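Brerkico Counter Arm Cell: Setup and Care

Part of the Museretti kitchen automation range. Page revised April 13, 2022.

The counter arm cell is supplied as one arm, one two-finger gripper, a control cabinet and a simulation model of the customer's kitchen. This page covers mounting, shelf reach setup, joint cap care and gripper replacement. Wiring of the control cabinet is covered in the Prakis cabinet sheet.

Mounting

The base plate takes four M8 bolts. Tighten in a cross pattern, first by hand, then with a torque wrench to the value stamped on the plate. Check level in both directions before the final pass. Leave 128 mm clear behind the base for the cable bend. Do not route the gripper cable over the counter edge.

Shelf reach setup

Set the reach in simulation before the arm is powered on site. Load the kitchen model, enter the measured counter and shelf heights, and jog the arm to the shelf approach pose. The gripper should be horizontal, with its tip short of the nearest item on the shelf. Where an appliance stands on the counter below, add it to the model as a keep-out volume with a margin of 44 mm on all sides.
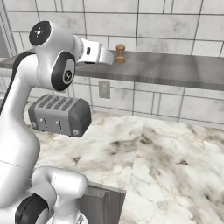
Shelf approach pose in the simulated kitchen, gripper above the toaster and short of the pepper mill.

Save the pose as SHELF_A and run the path at reduced speed. If the path planner reports a collision at the forearm, raise the elbow and save again. Lowering the margin to clear the fault is not supported. Heights entered in the model must be measured from the finished counter surface. On counters built in two sections, measure both and enter the higher value.

Joint cap care

Wipe the caps and shell seams with a damp, lint-free cloth at the end of each working day. Do not use bleach, citrus cleaner or steam. Remove a cap only with the arm powered down and the brake engaged. Each cap seats on a rubber ring, part 387. Replace the ring whenever the cap has been removed. A used ring will not seal a second time.

Gripper replacement

1. Jog to the service pose and power down.
2. Release the cable at the wrist connector.
3. Support the gripper and remove the flange screws.
4. Fit the new gripper with the locating pin engaged.
5. Reconnect, power up and run the finger stroke test.
6. Recheck SHELF_A in simulation, then on the arm.

Service interval

Inspect the wrist connector and finger pads every 2000 operating hours. Pads are sold in pairs by Mensah Spares. Sites running the older wrist connector should order the adapter with the first set of pads.

Technical contact: Kwadwo Korletey, Brerkico field service. Please quote the serial number from the base plate.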